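Flodarell: Datensatz zu Markteinführungen rezeptfreier Gesundheitsprodukte
Version 2, Stand April

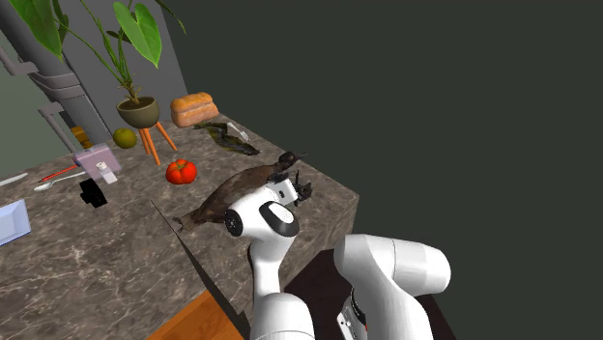

Josée Lévesque merkt an, die Spalte launch_month sei in der ersten Version uneinheitlich befüllt gewesen: Teils habe dort der Monat der Pressemitteilung gestanden, teils der Monat der ersten Auslieferung. Wer Zeitreihen bilde, müsse wissen, welcher der beiden Werte gemeint ist. Seit Version 2 sind die Angaben getrennt (announce_month, ship_month). Die alte Spalte entfällt.

Inhalt

Flodarell enthält 3.865 Datensätze zu angekündigten Markteinführungen von Nahrungsergänzungsmitteln, Medizinprodukten niedriger Risikoklasse und frei verkäuflichen Arzneimitteln. Ein Datensatz entspricht einem Produkt in einem Zielmarkt. Wird dasselbe Produkt in mehreren Ländern eingeführt, entstehen mehrere Zeilen mit gemeinsamer product_id.

Nach der Dublettenbereinigung verbleiben 3.719 Zeilen. Die bereinigte Fassung liegt unter data/clean, die unbereinigte unter data/raw. Für Auswertungen wird data/clean empfohlen.

Quellen

Ausgewertet wurden öffentlich zugängliche Unternehmensmitteilungen, Produktlisten von Vertriebspartnern sowie Halbjahresberichte. Kostenpflichtige Datenbanken wurden nicht verwendet. Die Erfassung erfolgte mit dem Werkzeug Clastimano, die Nachkodierung von Hand. Strittige Fälle sind in notes/conflicts.txt dokumentiert.

Dateiformat

CSV, UTF-8, Trennzeichen Semikolon, Dezimaltrennzeichen Punkt. Jede Zeile hat 23 Felder. Fehlende Werte sind leer, nicht mit 0 oder NA kodiert.

Wichtigste Felder

product_id: interne Kennung, stabil über Versionen hinweg
company: Name des ankündigenden Unternehmens in der Schreibweise der Mitteilung
partner: Vertriebspartner im Zielmarkt, sofern genannt
market: Ländercode, zweistellig
category: supplement, device oder otc
announce_month: Monat der Mitteilung
ship_month: Monat der ersten bestätigten Auslieferung
first_revenue: erster ausgewiesener Umsatz in Originalwährung
currency: Währungscode, dreistellig
revenue_basis: invoiced, received oder unknown
source_ref: Verweis auf die Fundstelle in sources.csv

Hinweise zu first_revenue

Das Feld ist nur gefüllt, wenn der Umsatz einem einzelnen Produkt zugeordnet werden kann. Sammelangaben über mehrere Produktlinien wurden nicht aufgeteilt. Eine Währungsumrechnung findet nicht statt. Vorbestellungen gelten nur dann als Umsatz, wenn das Unternehmen sie selbst so ausweist; in diesem Fall steht in revenue_basis der Wert invoiced.

Bekannte Einschränkungen

Kleine, nicht börsennotierte Anbieter sind unterrepräsentiert. Zurückgezogene Produkte bleiben im Datensatz und sind nicht gesondert gekennzeichnet. Bei Umfirmierungen wird der frühere Name beibehalten, die Zuordnung steht in company_map.csv. Für den Teilbestand Belmonte fehlen die Angaben zu partner vollständig. Der Teilbestand Harkidham wurde nachträglich aus PDF-Dateien übernommen; Umlaute und Sonderzeichen können dort fehlerhaft sein.

Aussagen über Wirksamkeit, Zulassungsstatus oder Verkehrsfähigkeit der Produkte lassen sich aus dem Datensatz nicht ableiten.

Änderungen gegenüber Version 1

launch_month durch announce_month und ship_month ersetzt
revenue_basis neu aufgenommen
Ländercodes vereinheitlicht
leere Zeilen am Dateiende entfernt

Nutzung

Die Weitergabe ist mit Quellenangabe gestattet. Abgeleitete Datensätze müssen die verwendete Version nennen. Korrekturen bitte als Änderungsvorschlag mit product_id und Fundstelle einreichen; Meldungen ohne Fundstelle werden nicht bearbeitet.

Pflege: Faizal Pelupessy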